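Ticket 400-27
Subject: Straw mat leaving marks on light clothes
Opened by: Bjartur Eskildsen
Site: Clerdale, upstairs bedroom
Product: woven straw bed mat, Dulmont
Status: Open (was closed, reopened by customer)

Entry 1, customer

I bought the mat from you in September to go over the bed. I fold the washing on it. Light colored shirts now come off it with faint tan streaks, mostly across the back. Dark things may be getting it too but I wouldn't see it. The card that came in the package says the mat is colorfast. I would like to know what that is based on.

Entry 2, Dulmont support

Thank you for writing. Tan marks usually come from dust left over from weaving. Please shake the mat outdoors, wipe it down with a barely damp cloth along the weave, and let it dry flat out of direct sun. This solves most cases. I am closing the ticket but you can reply to reopen it.

Entry 3, customer

Reopening. I don't know how you can close something before I have tried it.

I shook it. Some dust came out, less than I expected. I wiped it with a white cloth and the cloth did pick up a tan color, and it was still picking it up on the third pass. That doesn't sound like dust to me. Dust should run out. I let it dry overnight, put it back on the bed and folded a load on it the next morning. Two shirts marked, one pillowcase clean.

Entry 4, Dulmont support

Was the laundry fully dry when you folded it? Even slightly damp cotton will pull color from natural straw.

Entry 5, customer

It felt dry. I'm not going to swear to the inside of a hem. But if the mat can't be touched by a shirt that is a little damp, then it can't be slept on in summer either, and sleeping on it is what it's sold for.

I have also been told by my sister that it's the detergent. She uses Yalçınkaya and has never had the trouble. She also doesn't own a straw mat, so I'm not giving that much weight.

Entry 6, Dulmont support

Could you tell us what else is on the bed with the mat? Backing, other mats, blankets. Sometimes the color is traced to a different item. A photo of the bed with laundry on it would help.

Entry 7, customer

Photo attached. The straw mat is the big one. The green mat on top of it with the bright green border is older and came from a shop in Zitevbridge. The blue-gray cloth with the green trim is along the side of the bed. The pink thing is one of the lighter pieces I fold there, and there's black clothing next to it. If the green mat were the problem I'd expect green marks, and I have never had a green mark.

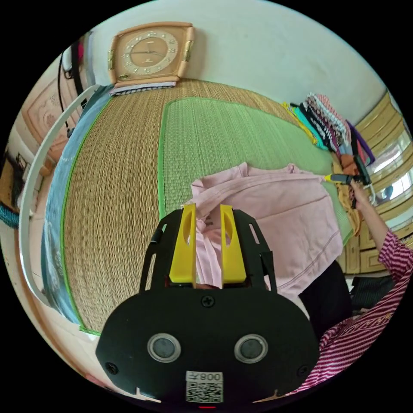
Can the straw mat be washed in the tub to get the loose color out?

Soaking is not recommended, as straw swells and the weave can loosen or grow mold before it dries. Wipe it with a cloth wrung out in cool water and a little white vinegar, then dry it the same day with air moving on both sides.

Entry 8, customer

The second paragraph above was pasted into my ticket by your side from the care page, under a question I asked on the phone. Fine. I'll do the vinegar. I notice the care page doesn't say how much is "a little" and it doesn't say how many times.

Entry 9, Dulmont support

One part vinegar to 8 parts water. Twice, with full drying between. After that, please try this: lay a plain white cotton cloth on the straw mat for a night, and another on the green mat for the same night. Keep both dry. Tell us which one marks.

Entry 10, customer

That is the first suggestion in this ticket that could prove something, so I did it properly.

Wiped twice as directed. The water went tan the first time and a good deal paler the second. Dried both sides. Then I put the white cloths out, one on each mat, for a night. Both clean. I held them up to the window and couldn't find anything.

Next I did it again with the cloths sprayed lightly. The one on the green mat stayed clean. The one on the straw had a faint mark along one fold, much weaker than what I was getting on shirts.

So the color is from the straw, it needs moisture, and the vinegar took some of it off. I won't say it's fixed. One night on a dry cloth is not a season of laundry. I am going to keep folding the light things on the green mat and the dark ones wherever they land.

Entry 11, Dulmont support

Glad to hear it is resolved! We can offer a credit of 37 dollars. May I close the ticket?

Entry 12, customer

It isn't resolved, it's reduced. I'll take the credit. Leave the ticket open until I've done one more wipe and a few more loads, and please pass on that the card should say the mat can mark damp fabric. It would have saved me two shirts.

Status note, March 20, 2020: left open at customer request. Card wording sent to product team, no reply yet.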